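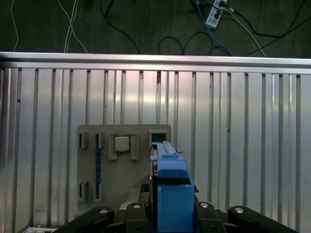 Power strip and loose cables on dark carpet.

Workshop and spare room tips
By Dzintra Strazds

Most of these come from sharing one small room between a workbench, an ironing board and a desk. Tip 181 on this site covered shelving, so I have left that out.

Cables on the floor

Carpet hides dirt and small parts, and cables lying across it collect both. Once a month, unplug everything at the wall, wipe each cable with a barely damp cloth and dry it before plugging anything back in. Check for flattened spots where a chair leg or a door has been on top of it. A cable with a nick in the outer sleeve should be replaced. Tape is not a repair.

Do not run cables under a rug. If one has to cross a walkway, use a rubber cable cover with a sloping edge. Mine is from Josis and is cut to length with a sharp knife.

Never plug one extension lead into another. Add up what is plugged in and compare it with the rating printed on the lead. Heaters, kettles and irons go straight into a wall socket. A lead wound on a reel should be fully unwound before anything heavy is run from it.

Label both ends of every cable. Masking tape folded over to make a flag will do – write on it before you stick it on.

Stuck and stripped screws

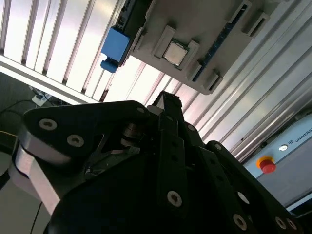

Silver hex-socket screws in black plates.

Use a key that fits. A metric key will often go into an imperial socket and feel nearly right, then round off the corners when you lean on it. If the key rocks from side to side, try the next size up.

Clean the socket first. Paint, wax and old grease all stop the key going fully in. A wooden cocktail stick gets most of it out.

For a screw that will not move, put on one drop of penetrating oil and leave it for 15 minutes. Then try tightening it very slightly before you undo it. If that fails, leave the oil overnight. Keep oil off plastic parts unless the tin says it is safe for them.

For a cross-head screw that has begun to strip, lay a wide rubber band over the head and press the screwdriver into it. It works perhaps half the time. Push hard and turn slowly. Power drivers make things worse.

When putting several screws back in one part, start them all by hand, then go round and tighten them a bit at a time, working across from one side to the other. If you tighten the first one fully, the last hole may not line up.

Ball-ended keys are handy at an angle but weaker. Use the short straight end for the final turn.

Keeping track of small parts

A muffin tin holds screws from flat-pack furniture, taps, lamps and nearly anything else you are likely to take apart at home. Work clockwise from the top left and put each stage in the next cup. Going back, work the other way.

Paper envelopes are better if the job will run over more than one day. Write on the front where the screws came from. I do a washing machine door seal on a Thursday evening more often than I would like, and never finish the same night.

A pale tea towel on the bench stops round things rolling and shows up dark washers. Shake it out over a tray, not over the floor.

Dust inside things

Fan heaters, extractor hoods, desktop computers and the backs of fridges all need the dust out once or twice a year. Switch off, unplug and let it cool. Use a soft, dry paintbrush kept for the purpose, and brush towards yourself with a vacuum nozzle held a little way off. On a computer, hold the fan blades still with a finger while you clean them, and keep the vacuum nozzle away from the circuit boards.
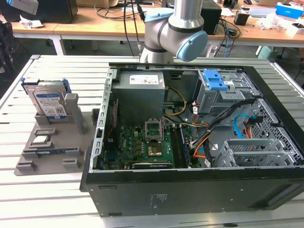 Leave power supply units shut, along with microwave ovens. Both can hold a charge long after they are unplugged. Brush the outside of the grille and stop there.

Side panels often have thin edges that will cut a finger. Wear light gloves when lifting them off, and stand them against a wall where they won't be kicked.

August is a good month for this, with the windows open. Do it before any wet cleaning in the room or the dust turns to paste.

Bench tops

For slatted or grooved benches, run a stiff washing-up brush along the gaps and then vacuum. On bare metal, use warm water with a little washing-up liquid and dry straight away with an old towel. Scouring powder leaves scratches that hold grime afterwards.

On wood, scrape off glue with a plastic card, sand lightly with 100 grit and rub in a thin coat of oil. Lill bench oil is fine, and so is the Erix one, though it takes longer to dry. Spread oily rags flat outside until they are stiff before you bin them. Screwed up in a heap, they can catch fire by themselves.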